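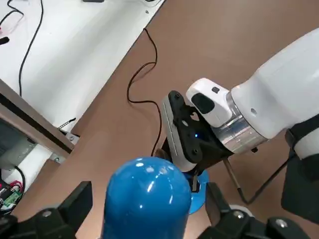 Blue dome-top piece and round blue base, brown surface. White table and its cables behind.

June, 9:40 am

Plindano blue set, second look. Started late, couldn't find the calipers (in Heikki's drawer, again, under the tape).

Gloss on the cap is still the thing. White glare right on the curve whichever way I turn the shade. Monique wants to know if that's acceptable for the catalog shots or if we go to satin. My vote is satin, have said so before. Margaux likes the shine. She says customers pick up shiny things first and she's probably right about that, she did the counter at Isine for long enough.

Got the dome piece and the base together over the brown surface. Color match: can't call it from this angle, too much of the base is behind the dome. Need them side by side, flat light. Do that after lunch when the sun's off the window.

10:15

Fit check on the spares. Spec for the big size is 140 mm and I measured three, all in. Fourth one sticks. Not the diameter, it's the coating, there's a ridge where it pooled at the rim. Scraped it w/ a thumbnail and it came up in a little curl. So the coating isn't cured, or it's too thick there, or both. Put it in the reject tray with a tag. Ruba pls look at it before you order more from Lemaire.

Lemaire's sheet says 200 ml per batch. We've been pouring to the line on the old cup and I have never checked where that line is. Checking now.

10:30

Old cup line is NOT 200. It's over. Not by a lot but it's over, every batch, since whenever we switched cups. New cup from the Skakska order is marked properly, use that one. I put tape on the old cup that says PAINT WATER ONLY. If you peel the tape off I will know.

So possibly that's the whole ridge problem. Will pour one batch at the right volume, same shelf, same overnight, and look at the rims tomorow. Change nothing else!! Heikki I mean the fan. Leave the fan.

11:20

Cables. This has been on my list since before the move. The thin dark brown one runs right across the brown surface down toward the gripper, and there's a black one looped on the white table, and a red one up in the corner that I have not traced. Then underneath the table it's the gray box, the green board and a knot of red and black wires. I got down there with the flashlight and came back up again. Want Heikki for that part, he knows what's live.

What I can do without him:
- brown cable: route it along the back, clip it down
- black loop: coil and tie
- striped bit by the leg bracket: ask, then bin or keep
- small dark thing at the far end of the table: whoever owns it, move it

Have a bag of 100 ties. Black ones, the reusable kind, so stop cutting them off with snips.

Also the bracket where the table frame meets the leg. Put the right screwdriver on the hook for it. Table wobbled when I leaned on it to get up, could be the bracket, could be the floor, the floor is not level in that corner and never has been. Shim in the tin with the washers if anybody gets to it before me.

12:05

Myrtle called re the trays. She can do felt liners, gray or green, wants a count by end of day. Told her 49 for the first run, gray. Reasoning for the record: 48 ordered by the shop and one for our shelf, because last time we gave away our only reference piece and then argued for a month about what color it had been. She'll cut them a hair oversize and we trim. Trimming is a pain but the undersize ones slid.

Asked about felt under the base as well. She thinks a ring is better than a full disc, less glue. Glue is what lifted on the green set. OK, ring. Send her a tracing of the base, full size, on paper. She doesn't want a file.

lunch

1:50

Color check done. Two spares and two bases on white card, window shade down. Dome pieces very slightly warmer than the bases. I see it, Margaux sees it, Monique doesn't and Ruba says only if you tell her first. That's close enough for me but I want it written down that there were four opinions. If we go satin the difference will change anyway, so not chasing it in gloss.

Did one swatch in satin by hand, brush not dip. Streaky, don't judge the finish from it, judge the color. It's on the windowsill with S1 in pencil on the back. Looks darker. Looks better tbh. Marguax picked it up first, just noting that.

2:40

Poured the test batch, new cup, 200 ml to the mark. Went on thinner, you can see it leaving the rim faster. Left side of the shelf. Cover on. Note on cover.

Brown cable: partly done. Ran out of clips that stick, the old ones have gone hard and drop off the wall. Need the screw-in kind. Not drilling that wall without asking.

Wiped the white table where I could reach. Something tacky near the front edge, came off with the citrus stuff. Don't use the citrus stuff on the coated pieces, it dulls them, we know that from the green set. (Which I suppose is one way to get satin.)

3:30

Reject tray count is not my job today but it's getting full. Ruba, Monique, one of you. Anything tagged "ridge" keep, I want to compare to tomorrow's rims. Anything tagged "chip" can go.

Open:
- rims on test batch, first thing
- satin yes/no, Monique to decide, she has the swatch
- tracing to Myrtle
- Heikki + flashlight + under the table
- screw-in clips, add to the Skakska order along with two more cups
- leg bracket / shim
- whose calipers are they, put a name on them

Left 4:10. Fan is off. I checked it twice.

Added later, Heikki's writing below mine in the book, copying it in: "Calipers are mine. Striped piece is scrap, bin it. Will do under the table but need the bench clear and an hour with no one plugging things in."

Shares 3 | Comments 2

Recent notebook entries
Felt glue, green set: what lifted and where
Dip shelf moved to left wall
Lemaire gloss, first three batches
Isine counter returns, sorted by tag
Cup sizes (old, see new note)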